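About Kernport

We are a small company that teaches robot arms by giving them many examples to learn from.

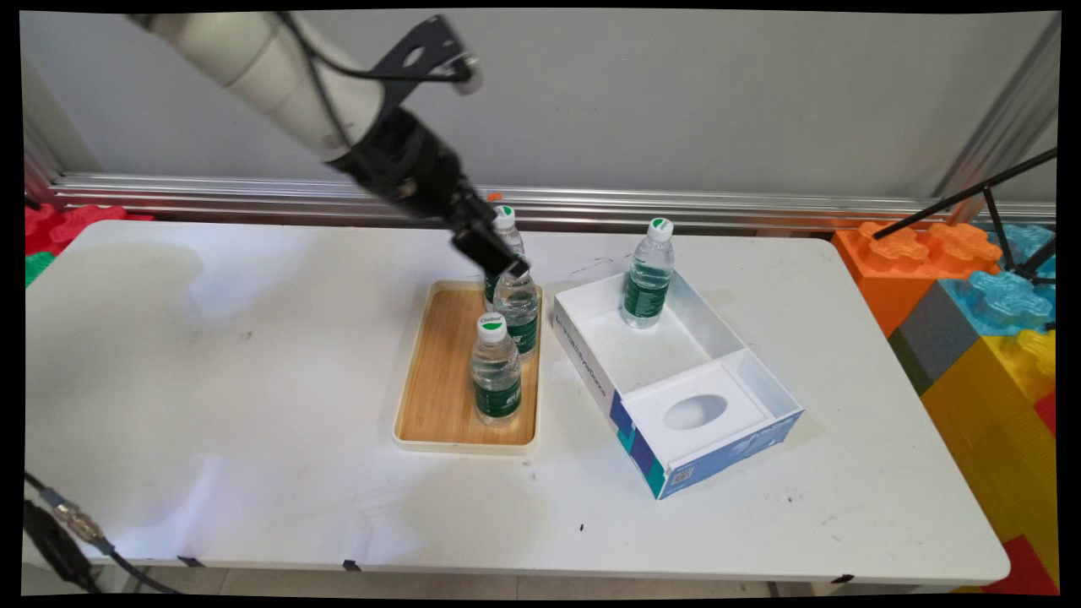 Kernport was started by Natália Rebelo and Montri Chantharasri, who before this were writing robot programs by hand, line after line. Now we have a team of 15 people and three work cells. An operator guides the arm through a task, for example moving a bottle from a tray to a box, and we record every movement together with the camera view. Then the objects are placed in a different way and the operator begins again.

One set of examples takes us 20 working days. Mavis Greenberg checks the recordings before they go to training. The failed tries we also keep — they are marked separately, and our customers often ask for them.

Our learning system has the name Norano. Ansel Okafor leads its development, and a new version comes out each January.

We are glad to receive visitors at our workshop on Sorensen Street. Please write to Gus Whitfield through the contact form, and he will answer you within 24 hours.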